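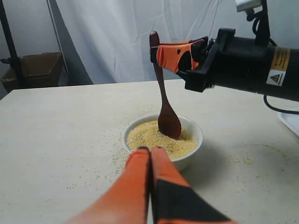

The first thing the founder of Costeo wants to settle is whether we eat millet properly in this country, and the answer is no. "People treat it as budgie food," she says. "Then they pay nine pounds for it in a restaurant." Her shop on the quay sells 81 sorts of grain, pulse and flour, and she has opinions on all of them. She fills the bowl nearly to the brim, as she always does, and a fair bit of golden grain has ended up on the table around it. She regards the strays calmly. "If the table's clean, you've been stingy."

She opened in August, in what had been the Ó Conaill chandlery, with 4000 paper bags and no till. The bags came printed with the year 1726, which she had invented over the phone. "The printer asked when we were established and I panicked." Most of them are gone now. One customer has asked whether she is descended from the original family.

Spoons are a sore point. She likes a dark wooden one with a long handle, and will not have metal near a bowl. "It scrapes. You hear it in your teeth." For a while she stocked a scoop called the Sterkia, which held exactly enough for nobody's supper, and sold 3. Two came back.

The white tray is her answer to sorting. Lentils go on it, get shaken flat and are looked over for stones.

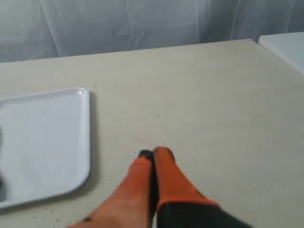 The tray, on the pale table.

Has she ever found a stone? "Once. I was thrilled." She kept it in a Jinar tea tin until somebody tidied up – she suspects herself.

I ask what a beginner should do with a bag of millet. Toast it dry in a pan, she says, until it smells of biscuits, then add twice as much water and leave the lid alone. "That's the hard part, the lid. Everybody lifts the lid." I admit that I lift the lid. She writes something on my bag, and when I get home I find it says LENTILS.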